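Ticket: Burial register search returns wrong row and section
Site: Gravby, Parnov churchyard listing
Opened by: Friederike Heitmann
Assigned to: Ilse Sauerland
Status: Closed
Priority: Normal

Reported problem

Searching the Parnov listing by surname brings up the right person but the wrong plot. I noticed it with the Mühlbauer family. The listing puts all of them in the north section, and the stones are in the old section by the chapel wall. I have the paper register in front of me and it agrees with the stones. The wrong plots started showing after the June import. Browsing by section gives the correct result, so the data must be right somewhere.

Browser makes no difference. Logging out and back in makes no difference.
F. Heitmann

Reply, I. Sauerland

Thanks. I can reproduce it with Mühlbauer. I tried a few other names and they came up correctly, so it does not affect the whole listing. Could you send me the register page numbers for the family? I also need to know if the entries have the old plot number, the new one, or both.

Reply, F. Heitmann

They are on pages 19 and 90. Both plot numbers are written in, the old one in ink and the new one in pencil next to it. The parish renumbered the old section when the path was moved. Plot 139 old is plot 281 new. In the north section there is also a plot 139, which was never renumbered.

Log, I. Sauerland

Checked the import file. The plot column holds the old number for these entries and the new number is in the notes column. The search page looks up the plot number alone and takes the first match it finds. For 139 the first match is the north section. The browse page looks up section and plot together, so it gets the right one.

Rebuilt the search index. No change, as expected.

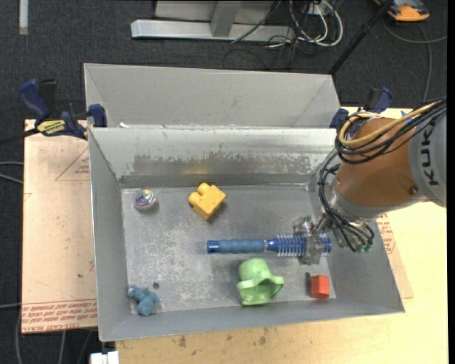
The burial records need a section code on every row before the search can tell the two plots apart. The older rows were typed in from index cards and many of them have the field blank. At present the import puts any row without a code into one general group, and once they are in there the search has no way to sort them. It is much like the gray metal bin in the photo, where a yellow toy brick and a blue tool with a ribbed head lie on the same floor as the shiny little ball. I have changed the import so that a row with a blank section code is held back and listed in the error report. It will no longer be loaded with a guess.

First test on the copy of the site: the import stopped partway with a character error. The cause was the umlaut in Mühlbauer. The file had been saved from Movus, our old cemetery program, in the wrong encoding. Saved it again as UTF-8 and the import ran to the end.

Second test: Mühlbauer now shows the old section, plot 281, with the old number 139 in the notes. The north section plot 139 shows its own entry. Spelling the name Muhlbauer or Muehlbauer finds the same people.

Moved the change to the live site at 4:15 p.m. Please check on your side.

Reply, F. Heitmann

The search is correct now for all the Mühlbauer entries. One leftover: the printed plot card still shows the north section. I tried it twice.

Reply, I. Sauerland

The plot cards are stored after the first time they are printed. I cleared the stored cards for Parnov. Please print one again. The first one may take up to 90 seconds.

Reply, F. Heitmann

Card is right. I will go through the error report and fill in the missing section codes from the paper register, starting with the old section. Where the register has no section either I will leave the row blank and look at the stone.

Reply, I. Sauerland

Good. Leave the pencil numbers in the notes column for now and do not move them into the plot column by hand. I am opening a separate ticket for the other churchyards on Gravby that came over from Movus. Closing this one.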